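Mandero open day: notes from a shopper with a very small chequebook

So I finally got myself to the Mandero open day, after two years of saying I'd go. It's a fair drive out past the industrial estate, the parking is hopeless, and the coffee van had run out of oat milk by ten. I still had a ripper of a time!

Some background for anyone new here. I look after equipment purchasing for Floltness, a packing and fulfilment outfit with 3 sites, and we've been told to have an automation line in next year's budget. The line has a heading and no number beside it. My job was to come home with a number, or at least with a better idea of what ought to be underneath it.

The morning was talks. Clodagh Kavanagh from Ung did the one I'd come for, on what she calls the second quote — everything you end up paying for once the first quote is signed. Spare hands, floor space, someone's wages while they learn the thing, a service visit when it's out of warranty. She budgets her spares in the same year as the purchase and won't let anyone push them into the next one. I wrote that down and underlined it, having been burnt on a label printer in exactly that way (never again). She also reckons you should price your own staff's time at the full rate, including the days they spend standing about waiting for a technician. Ours will hate that, but it's fair.

Then they split us into groups for the tour, and I landed in Masaru Nagano's, which was a stroke of luck as he answers questions with figures. The humanoids were what everybody had come to see, me included. I'd been expecting a stage and a rope and got carpet tiles and a board on the floor, which I much preferred. You learn a lot more about what you'd be buying when there's a bit of crumpled plastic in the way.

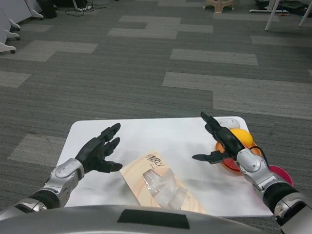 Two five-fingered hands over the board, with the bowl and its yellow fruit on the right.

I asked Masaru the rude question straight off, about hands. Five fingers cost more than a simple two-jaw gripper, and half of what we pack is boxes. His advice was to go home and sort our stock list by shape before talking to any supplier at all. We carry 1023 lines, and I couldn't have told him how many were soft, how many were bagged or how many would roll off a bench. A bit embarrassing! If most of it turns out to be square, he said, get the cheaper gripper and put the difference into the workcell.

He was just as blunt about space. The spot I had pencilled in at our main site is too narrow once you leave room for a person to walk round with a trolley, so that's a chat to have with the warehouse manager before I get too excited.

After lunch (decent sausage roll, sad salad) I spent an hour at the Hosov table going through lease terms. They'll do a trial lease with a minimum of 300 operating hours, and you can roll part of it into a purchase later. I liked that a lot more than buying outright. Do ask who pays freight if you send the unit back, though — the bloke had to go and check, and he came back looking a touch sheepish. It's you.

Sign-in said 727 visitors by mid-afternoon and it felt like every one of them was in the queue for the loo.

My list for the budget meeting, in no order: trial lease, spares in year one, staff time at full rate, a proper measure of the floor, return freight. The stock list by shape comes first, and I've already roped in two of the pickers to help me with it. If any of you have leased from Hosov, or anyone like them, drop me a comment with how the service visits went. And if you're going to the next one, get there before nine and park on the grass.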